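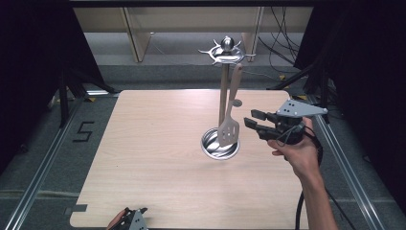
*Photograph: author's own, Stovilley workroom, September 2026*

The hand-held grippers at Stovilley are checked at the start of every session, and I have been asked more than once to set out the routine in writing. It applies to the station marked 5 and, with small changes, to its neighbours.

The first task is the table. It must stand square between the two aluminium rails, and the tape mark on the wood must be flat and unbroken. Where a corner of the tape has lifted it is replaced at once. The rails are wiped down with a dry cloth, and the curtains are drawn to the same position as on the previous day.

Attention then passes to the grippers. The two black fingers should close evenly along their full length. If they meet at the tip but leave a gap behind, the pivot screws have usually worked loose, and they are tightened by hand with the short Altberg key. The long key applies too much force and cracked one of our plates in February. The grey plate is tested for movement with the thumb, and a plate that rocks is taken off and refitted.

Cables cause more lost time than any other part. Each must hang in an open loop below the gripper, with enough slack for the wrist to turn fully in both directions. A cable that pulls at the connector will fail within weeks. We replace ours after 700 hours of use; the present one was fitted at 977 on the station log, under part number 3023 in the Nowicki list.

The final check is made with the utensil stand and the slotted spatula. The operator approaches the handle from the right, closes the fingers, lifts the spatula clear of the hook and returns it, six times in all. The stand has a shallow base and a tall pole, and it shows up a heavy or uneven grip very quickly. Any slip is entered in the log, together with the gripper concerned.

The Etow stations still follow the older sheet, which omits the cable check. A revised copy will be placed there once the replacement keys have been delivered.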